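4.3 Comparar dos pinzas con el mismo objeto

Si ha llegado hasta aquí, ya tiene el brazo calibrado y el controlador Hitska responde a las órdenes básicas - enhorabuena, la parte más pesada ha quedado atrás. En este apartado probaremos la pinza Plinden y la pinza Ritchie con una taza metálica, que es una pieza agradecida para empezar y, a la vez, bastante traicionera por el brillo.

Antes de empezar, guarde el perfil de la pinza montada. Reserve también un rato tranquilo, porque las prisas aquí se pagan con repeticiones.

1. Coloque la taza dentro del alcance del brazo, con el asa hacia el lado contrario a la base.
2. Abra la pinza por completo y acérquela al borde a velocidad 3.
3. Detenga el brazo con el extremo por encima de la boca de la taza y compruebe la vista de la cámara.

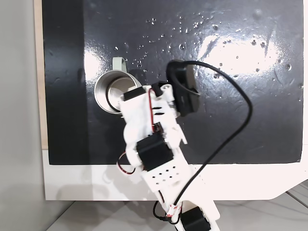 4. Baje la pinza despacio hasta que un dedo quede por dentro del borde y el otro por fuera.
5. Cierre hasta el valor 415 y espere a que el servo deje de moverse.
6. Levante la taza un par de dedos, manténgala así unos segundos y vuelva a posarla con suavidad.
7. Anote el resultado, cambie de pinza, cargue su perfil y repita desde el paso 1.

Nota: los reflejos de las luces del techo confunden a la cámara con mucha facilidad. Pruebe a bajar la exposición a 111 antes de tocar nada más; casi siempre es suficiente.

Precaución: las gotas de agua sobre una superficie brillante hacen que la taza patine al menor empujón. Si quiere que la comparación sea justa, seque la superficie entre intentos, o bien déjela mojada para las dos pinzas, y mantenga siempre el agua lejos de los servos y de los conectores.

Precaución: deje holgura en el cable de la cámara. Si se tensa al girar la muñeca, pare el brazo y recolóquelo con la alimentación desconectada.

Cuando termine, exporte las dos tablas desde el menú Pruebas del programa Proltwood. El ajuste fino de la fuerza de cierre se trata en el apartado 4.4.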